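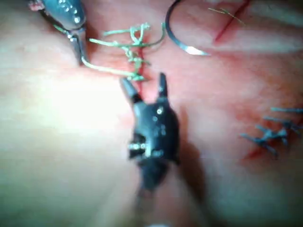 Green suture thread and the curved needle on the practice pad.

Skills Room > Bench Checks > Suture Pads and Sharps

Checklist with my comments, Cheuk-hei Tam, 26 May 2020

Pad surface: OK. I ran a gloved thumb over the spare pads from Khamphan before opening one, and they're nice and even (much better than the sticky batch we had last August!). Old nicks near a cut are fine for practice. A cut that has torn through to the backing is a fail, so please bin that pad and write it on the sheet.

Pad seated flat: OK, after a second try. Mine had a curl at one corner, so I left it under the heavy Cinirora catalog over lunch and it behaved after that.

Needle: OK. Check the point under the lamp before you start and look for a bend along the curve. When it's resting on the pad, know where the point is facing. I say this as a person who once found one with her sleeve.

Thread: comment. Green is the one I like, it shows up so well against the pink. But it loops on itself the minute you look away, and a loose tangle can pull the needle along with it, so sort out the slack first and then pick the needle up. Please don't yank!

Incision: OK. One straight cut, with red along it.
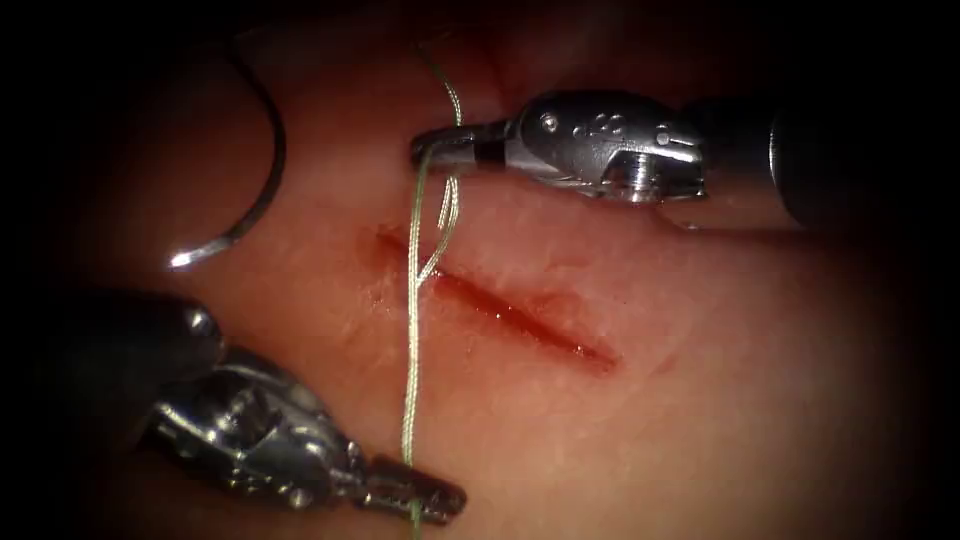 I'd like everybody to stick with a plain cut like that for now, since the fancy zigzag ones chew up a pad in one afternoon and I'm the one ordering them from Wurkby.

Jaws and tips: wipe down, look for thread fibers caught near the pivot, open and close before use. Mine were OK.

Lighting: needs work. The middle of the pad is great but the edges go dark, and that's just where a dropped needle likes to hide. I've asked for a second lamp, Kidano part 1824, and I'll chase it if it hasn't come.

Sharps box: OK, lid closes. Swap it at the fill line, please, even if you think one more will fit.

Needle count at the end: 40 signed out, 40 back. Lovely.

Contact the Skills Room desk, ext. 128 | Back to top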